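Every December somebody sends me a list of habits that will save me a fortune by spring. This year it's the "restaurant audit" going around, where you add up every meal you ate out and feel terrible. I have questions.

First, the headline number. Punine says the average household wastes $184 a month on takeout. Wastes? I ate that food. It was dinner. What did they think I was going to have, air?

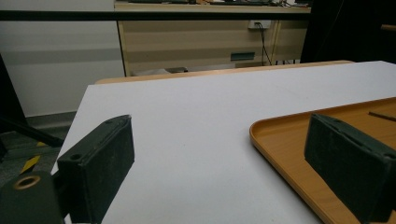

Then you read the small print and the number comes from 600 people who had already downloaded a budgeting app. So, people worried about their spending. Try asking the folks in line at Mazandarani at 7 p.m. if they feel robbed.

Malcolm Horrocks replied that cooking at home is "basically free." Malcolm, do you pay for gas? Rice? The cilantro that goes to slime in the drawer? Put those in your spreadsheet and get back to me.

And your time is apparently worth zero. 40 minutes of chopping and 2 pans to scrub, all off the books.
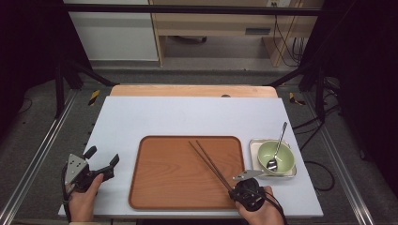 Tray, chopsticks, bowl, spoon.

Noreen Kiani makes the fair point that eating out did get pricier and portions did shrink. Agreed. I'd read a post about that. I'd share it, even.

But "skip lunch out and buy a house" has been going around since I was in school, and I still can't find the person it worked for. If you're out there, show me the receipts. All of them, groceries included.

Muting this now. Going to get noodles.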